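Stop buying the arm first

Posted 24 Nov 2022 by Sorcha Lamont

Budget season again, and again I've got a stack of requests on my desk that all say the same thing. One line for the arm. One line for "misc." The arm line has three quotes behind it and a nice PDF. The misc line has a guess.

I've been doing equipment planning for picking and packing cells for a while now, first at Britdale, then on my own, and I'm going to say it in print so I can stop saying it on calls. The arm is the easy part. Anybody can price an arm. You ring two dealers, you get a number, the number is more or less right. What sinks the plan is everything bolted, clamped, taped or plugged in around it, and the hours to get it there.

Take mixed goods. People budget for boxes. Boxes are fine, a suction cup and a flat lid, off you go. Then the real orders show up and it's fruit and soft stuff and shiny packets, all in one bin, lying on top of each other. A gripper that's happy with one of those hates the next. So now you need fingers, or suction with fingers, or a tool changer, and air lines to feed it, and someone to route the lines so they don't snag when the wrist turns over. None of that was in the plan. It comes out of misc. Misc is gone by April.

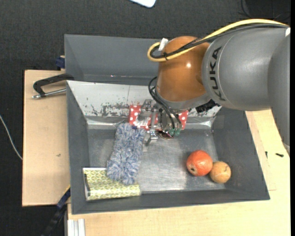 Mafalda Falcão, who ran the Mudden trial, kept a separate sheet for this. Hose, fittings, cable ties, brackets, clamps. Small money per line and she wrote every line down anyway, and when her boss asked why the cell was over she had an answer in ten seconds. Her spares sheet had 888 lines by the end. Sounds nuts. Most of it was stuff under the price of lunch. But it added up to a bigger number than the controller, and next year she asked for it up front and got it.

Compare Kamel. Good people, bought a beautiful arm, far too big for what they were lifting, because the bigger one was on a deal. Fine. But big arm means big base, means floor work, means more space around it. They'd saved a bit on the purchase and spent it twice on concrete. And the reach was so long they ended up working in a small corner of it. I would of told them to take the smaller one and put the difference into grippers. Nobody asked me, I was only there about the conveyors.

On clamps and boards. I get grief for this, but I'm in favor. If you're still working out where the bins go, wood and a few bar clamps is the correct purchase. Cheap, moves in a minute. I've seen teams order welded frames in week one and then be stuck with the wrong bin height for two years, because the frame cost too much to admit. Jolán Vörös at Garkitz won't sign for any steel until the layout has sat still for 50 shifts. Love that rule. Stole it.

Test goods too! Buy them. Put them in the budget with a name. I had one manager tell me the crew could bring things from home. So they tested on whatever was in the break room, and the robot got very good at mugs. You want a proper set: round, floppy, fluffy, slippery, something with a loud pattern, something the same color as the bin. Fruit goes off so it's a repeat cost, or you pay for fakes and accept that fakes aren't quite the same. Around 500 for a starter set and a bit each month to top it up. It's the best money in the whole plan and it's always the first line cut.

Then hours. Judite Tavares makes her vendors quote hours after handover, not just install. Sixteen a month, she says, is the floor for a cell that sees new items regularly. Vendors hate it. They'd much rather sell you the second arm. When I've used her number it has held, when I've gone under it I've been sorry.

What about buying used? Yes, often. A used arm from a good maker will outlast your interest in the project. Check the cables, check the joints, ask for the service record, walk away if there isnt one. Don't buy used grippers unless it's the exact part for the exact item. Milagros Cáceres disagrees with me on that and has a shelf of bargains to prove her point. I've noticed the shelf is full.

So for anyone sending me a request before the deadline. Start with the items, list them, ugly ones first. Then what touches the items. Then bins, mounts, lighting, air, cabling. Then hours. Arm last, sized to what's above it on the page. If the total scares you, cut the number of item types, don't cut the tooling.

And no misc line. I'm sending those back.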